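Looking After a Fabric Sofa

Posted April 24, 2022 by Gwenllian Yorath

Filed under: Living room, Upholstery

A fabric sofa takes more wear than anything else in the house apart from the kitchen floor, and most of us do nothing to it until there is a stain. The jobs below are ordinary ones. None of them needs special kit, and most can be done while the kettle boils or during the adverts.

Check the label first

Look under the seat cushions or on the underside of the frame for the care label. W means you can use a water-based cleaner. S means solvent only, so keep water off it. WS means either will do, and X means vacuum only. If the label has gone, test on the back near the floor and leave the patch overnight before you decide anything. Covers with a zip are not always washable. On some sofas the zip is only there so the maker could get the cushion in.

Weekly: the vacuum

Use the upholstery head on a low setting and go in one direction, then across. Take the seat cushions off and do the platform underneath. Change to the crevice tool for the joins between seat, arm and back. Go slowly along piping, where grit collects and cuts the threads.

If you have a curved or corner sofa, the inside of the bend is the worst place for crumbs. Pull the whole thing away from the wall once a month and do the back as well.

Turning the cushions

Turn and swap loose cushions every week if you can remember, every fortnight if you can't. I chalk a number on the underside of each one. Feather fillings want plumping daily: hit the sides, not the top, and then shake by the corners. Foam only wants turning. If a foam cushion has gone soft at the front edge, a layer of polyester wadding wrapped round it and tacked with a few long stitches will give it another year or two.

Crumbs and eating on the sofa

We eat on ours, and I gave up making rules about it. What does help is keeping to things that come in small packets, finished in one go and put straight in the bin. A big sharing bag gets wedged beside an arm and tips over. Nuts and seeds are easy to vacuum up. Flaky pastry is the worst, followed by anything with coloured dust on it, which should be vacuumed and never rubbed. Keep a small bin within reach of the seat people use most.

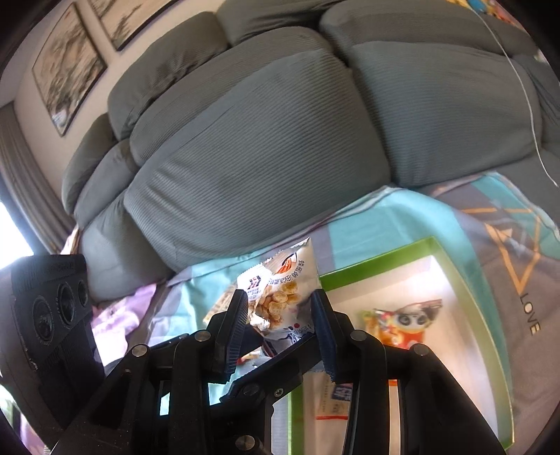
Grease marks

Blot with kitchen paper, then cover the mark with cornflour or bicarbonate of soda. Leave it for 30 minutes, vacuum, and repeat if the powder has clumped. On a W or WS fabric you can follow with one drop of washing-up liquid in a cup of lukewarm water, dabbed on with a white cloth. Work from the outside of the mark inwards. Rinse by dabbing with plain water, and dry with a towel pressed down hard.

Drinks

Blot at once and keep blotting with a fresh piece of cloth each time. For tea and coffee on a washable fabric, use 2 tablespoons of white vinegar in a mug of cool water. Milk should be treated with cool water only, as hot water sets it. Don't put salt on red wine if the fabric is dark, because it can leave a pale ring.

Smells

Sprinkle bicarbonate of soda over the dry fabric last thing at night and vacuum it off in the morning. Open the window while you do it. Spray fresheners only cover the smell and some of them leave a sticky film that picks up dirt.

Bobbles and pulled threads

A battery fabric shaver is fine on flat weaves. Keep it off velvet and bouclé. Never pull a loose thread or snip it flush. Push it through to the back with a blunt darning needle.

Sun and radiators

Fabric fades on the side nearest the window. Swap the seat cushions from end to end and draw the curtain on bright afternoons. Leave a hand's width between the sofa and a radiator.

Comments

Maeve Ó Briain: My label says WS and I still got a water ring. Any ideas?

Gwenllian Yorath: Damp the whole panel lightly, seam to seam, and let it dry evenly with the window open. It usually takes 3 goes.

Kanyarat Luangrath: A rubber washing-up glove gets cat hair off better than my vacuum does. Wet it a little first.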